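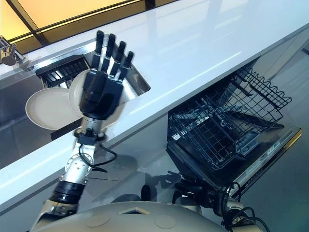
Miroslava Hutsuliak said she had read the renewal letter over more than once at her own table and still could not tell whether the new wind and hail deductible would be taken out of the amount of the claim or worked out on the value of the whole house, and she wondered if we might start with that, before the regular business, as she suspected a good many people in the room had come for the same reason. There was a fair amount of nodding. The chair said he was happy to turn the agenda around, and so we did.

Hamberg Mutual Homeowners Insurance
Minutes of the Spring Policyholders' Meeting, Mar 30, 2021

In the chair: Ieuan Gronow
Notes taken by the office

Wind and hail deductible (moved up from later on the agenda)

Mr. Gronow thanked Ms. Hutsuliak for putting it so plainly and said the answer is that the deductible is worked out on the insured value of the dwelling, the figure printed on the first page of the policy next to "Coverage A." It is 2 percent of that figure. It does not depend on how big or small the damage is. He said the letter should have said so in its first paragraph and he was sorry that it had been left for the back of the second page, in the small type, where he had trouble finding it himself.

Ms. Hutsuliak asked if that meant a person with a more expensive house would pay more out of pocket for the very same patch of shingles. Mr. Gronow said yes, it does mean that, and he did not want to dress it up. The old deductible was a flat dollar amount, the same for everybody, and the new one goes up and down with the size of the coverage. It applies only to wind and hail. Fire, theft, burst pipes, a tree coming down from the weight of ice and the rest of it all stay on the flat deductible just as before.

A member near the window asked why a change was needed at all, given that she had paid in for a very long time and had never made a roof claim. Mr. Gronow said he understood the feeling and shared a good part of it. He explained that Hamberg, being a small company, buys its own insurance from a bigger one, Zirosen, to protect it in case one bad storm runs through the whole county in an afternoon. Zirosen had asked for a percentage deductible as a condition of renewing on anything like the present terms. The board looked at saying no and paying the higher price instead, and that price would have gone straight onto everyone's premium, including the people who never claim. They talked about it over two long evenings and in the end felt the deductible was the kinder of the two. He said he would not blame anyone for seeing it the other way.

Another member asked whether the flat deductible could be bought back for an extra charge. The office confirmed that it can, on houses where the roof was replaced recently enough to qualify, and that the form is one page long. Anyone who would like a quote has only to call or stop in. There is no charge for asking and no obligation afterward.

It was asked when all this takes hold. The new deductible applies to policies renewing in July or later. Each policyholder will have 60 days' written notice ahead of his or her own renewal date, and nothing changes in the middle of a policy term. Ms. Hutsuliak asked for a worked example to go in with that notice, with real dollars in it, written the way one neighbor would explain it to another. This was warmly supported all over the room. The chair asked for a show of hands, which was plainly in favor, and the office will write the example and send Ms. Hutsuliak a draft to look over, which she kindly agreed to do.

Minutes of the fall meeting

These had been mailed out. One correction: the note on sewer backup coverage said it was "included," and it should have said "available." The coverage has to be added to the policy and paid for. With that put right, the minutes were approved.

Report on the year

Mr. Gronow reported that Hamberg closed the year with 1,531 policies in force, which is a slight gain and a welcome one after several years of slipping the other way. He put a good deal of it down to people telling their grown children about us, and he said to please keep doing that. Claims were heavier in the spring than anyone would have liked and lighter in the fall. Kitchen fires were down. Water damage from washing machine hoses and water heaters was the most common kind of claim, as it has been for as long as he could remember, and he made his usual plea for everyone to go home and look behind the washer. A rubber hose with a bulge in it wants replacing that same day.

The financial statement had been laid out on the side table and was also read aloud in shortened form. A member asked whether the company was putting enough aside. The chair said the surplus had grown a little, that he would always like it to be bigger, and that the outside auditor had raised no concerns. The statement was accepted.

Replacement cost and the price of lumber

This took up more of our time than planned, but it was a good discussion and people seemed glad to have it. The chair reminded everyone that the dwelling figure on a policy is meant to be what it would cost to build the house again, with today's labor and materials, on the lot where it now stands. It has very little to do with what the house would sell for, or with the county's tax value, and people mix these up all the time (he included himself, back when he bought his first place).

With lumber as dear as it is this spring, a number of our older policies are likely carrying a figure that is too low. If a house is badly underinsured, the payment on even a partial loss can be cut down, and that is a hard phone call for everybody. The office has begun going through the files, oldest first, and will be in touch wherever the figure looks thin. Anyone who has finished a basement, added a porch or redone a kitchen since the policy was written should not wait for that call.

A gentleman asked if raising the figure would also raise his wind and hail deductible. It would, a little, as one is a percentage of the other. Ms. Hutsuliak remarked that this ought to go into the worked example too. The office has made a note of it.

Discounts

There was some confusion about the discount for protective devices, brought on, we are afraid, by our own flyer. To set it straight: the discount is up to 15 percent of the base premium, and how much of it a household gets depends on what is installed. Smoke alarms alone earn a small part. A monitored fire alarm earns more, and an automatic water shutoff valve more again. The device has to be working, and for the shutoff valve we ask for the plumber's invoice or a letter from the plumber. A member asked whether a receipt from the hardware store would do if he put the valve in himself. The chair thought that was a fair question and did not have the answer in front of him. The office will find out and reply to the member directly.

Claims service

Our outside adjusters are still Blomqvist, and their agreement was renewed with no change in terms. Comments from members were mostly kind. One member had waited longer than she should have for a call back after a pipe froze, and told us so in a very good-humored way, considering the state her ceiling was in. Mr. Gronow apologized to her in person and said that the call had been passed between two desks and picked up at neither. From here on, whoever takes the first call at Hamberg keeps the claim under his or her own name until the adjuster has spoken with the policyholder.

Members were reminded that after a loss they should go ahead and do whatever is sensible to keep the damage from getting worse, such as shutting off the water or putting a tarp over a hole, and keep the receipts. Please do not throw out damaged things before the adjuster has seen them, or has said it is all right to do so over the phone.

Online account

The Jeraten online account system is now open to everyone. You can pay a bill there, print a proof of insurance for the mortgage company and send in photos for a claim. Several members said they had no wish to do any of this on a computer, and the chair assured them that paper bills will go on being mailed at no extra cost and that the front counter is staying right where it is. A member asked whether the system could be made to stop logging her out while she was still typing. The office will take this up with Jeraten.

Other business

The question of a home inventory evening was raised. The thought is that people would bring a notebook, or their phone, and be shown how to make a simple room by room list of what they own, to be kept somewhere other than the house. There was enough interest that the office will look for a date after school lets out. Suggestions for a room with decent parking would be appreciated.

Ms. Hutsuliak asked that the deductible question be kept as the first item next time, so that people can report how their notices read. Agreed.

The chair thanked everyone for their patience and for staying on past the hour, and the meeting was adjourned. Blank forms for the flat deductible option were left by the door, and more can be had from the office for anyone who went home without one.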